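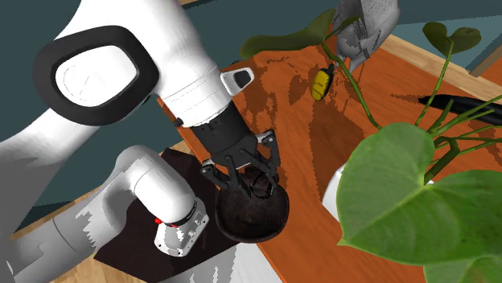
Stelstead Brewery and the winter mixed case

hopsandhedges
Evening all. Has anyone else had the email from Stelstead about the winter mixed case? They've put in a smoked porter, the old best bitter, a new sour cherry ale and something called Olotport, a dark beer finished in port barrels. My local bottle shop expects theirs on Thursday and I've already asked for one to be put by (no shame at all). I've loved their dark beers ever since my sister took me round the old brewhouse on a very wet afternoon, so I'm probably the wrong person to judge whether it's good value, but I'd love to know what the rest of you think. It's £30 for the case.

maltmaid
Ooh, lovely! I tried the Olotport on cask when they did a trial run of it in April, and I still think about it. Plums, a bit of raisin, then a dry finish you don't see coming. My only worry is that it'll be fizzier in a bottle, and it really doesn't need to be. I let mine sit in the glass for a good twenty minutes and it was all the better for it.

barrelbottom
I'll be the grump, then. Thirty quid is steep when one of the beers is the ordinary best bitter, which I can get at the supermarket whenever I like. And they've only done 2,000 cases, so we're all being hurried along. I like the brewery very much, I just wish they'd put four new beers in and have done with it.

hopsandhedges
Fair point about the bitter, though I do like having one in there that my other half will drink! Cases are numbered this year too, did you see? Last winter mine was 563 and I kept the box for far too long.
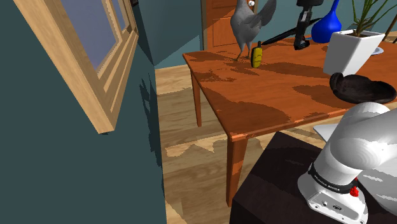

Rooster and blue vase on the table

tinytankard
Mine was 1,709, so I must have been very slow off the mark. Can I ask what people eat with a port barrel beer? I've got friends coming and I'd planned a blue cheese, but my neighbour swears by fruit cake.

maltmaid
Blue cheese every time for me, with plain oatcakes so there's nothing fighting it. Fruit cake on top of all that plum is too much of the same, I find.

barrelbottom
Have to disagree, fruit cake is spot on, so long as it's a plain one without icing. Your neighbour knows their stuff. I'd save the cheese for the smoked porter.

cellarsteps
Does anyone know if the coffee in the porter is still the Tsakiris roast? The email only says "coffee" and I thought the last batch was a little thin compared with the one before. It might just have been my bottle, I'd had it in a warm cupboard, which I know, I know.

hopsandhedges
I'll have a look at the label when I pick mine up and let you know. The chap in the shop thought they'd moved over to Cumitach beans but he wasn't at all sure, so don't take that as gospel.

tinytankard
Right, I'm getting both the cheese and the cake, and we can argue about it round the table. Has anybody tried the sour cherry yet?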